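The Desk With the Curved Shelf

I'd been wanting to talk to the woman who runs Trernum ever since I saw her work area in the back of a friend's video call. Trernum is a one-person business that tidies up home offices (she'll do kitchens if you beg), and it's grown entirely by word of mouth. She agreed to see me on a Tuesday at four, on the condition that I leave her name out of it. "Put the desk in," she told me. "The desk is more interesting than I am."

So I'm putting the desk in! It's light wood, with a hutch that curves along the back, and she bought it secondhand from a dentist's office that was closing down. She paid 100 dollars and thought she'd been robbed.

"I hated that curve," she said. "Every organizer on the market is a rectangle. I tried bins, I tried those little acrylic drawers, and there was always this silly gap behind them where pens went to die. I must have had it listed for sale twice."

What changed her mind was giving up on the bins. She started setting things straight on the upper shelf, one next to another, following the wood. Cups, a bottle, small boxes, a bit of green. I asked if there was a system and she laughed at me for a good while.

"The system is, can I grab it without standing up? If I have to stand, it lives somewhere else."

She does have rules for clients, though, and she's a lot stricter with them than with herself. The first job she ever took was a bookkeeper's office with 1,518 paper receipts in it, and yes, she counted, because the bookkeeper wanted them logged. They went into two boxes. The bookkeeper cried a little, she said, and then asked about the garage.

I told her my own desk is mostly mugs and she didn't even blink. "Mugs are fine. Mugs are honest clutter. It's the cables and the mystery keys I worry about."

We got on to light, which she has strong opinions about. She likes it coming from behind the shelf, even when it's so bright in the afternoon that you can hardly read a label. I said that would drive me nuts. She said I should try it for a week before I complained, and that her plan for September is to move the whole desk a foot to the left and see if she likes it even better.
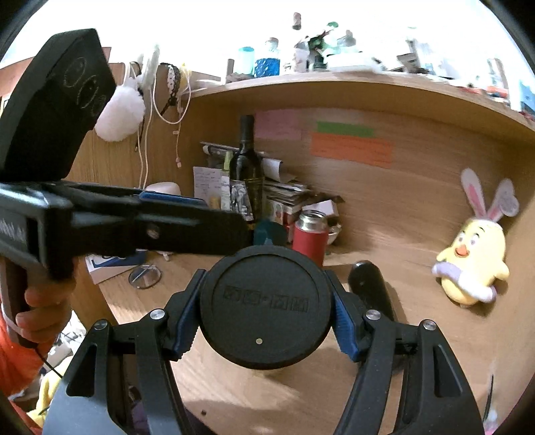
What she'd tell a beginner

I asked what somebody should do on a free evening with a messy desk and no budget, and she had the answer ready.

"Clear one shelf. Only one. Put it all on the floor, wipe the wood, and put back what you touched this week. Then go eat dinner."

And the stuff on the floor?

"It can sit there overnight. You'll trip on it in the morning and you'll have a much clearer idea of what you want to keep."

She won't sell you anything, by the way. She's turned down two offers to put the Trernum name on a line of baskets, and she got pretty worked up telling me about the second one. "They wanted 1,000 of them in the first batch. Where would I put 1,000 baskets? I'd need to hire me."

On my way out I asked if she'd sell the desk now. She said the dentist could have it back when she's dead.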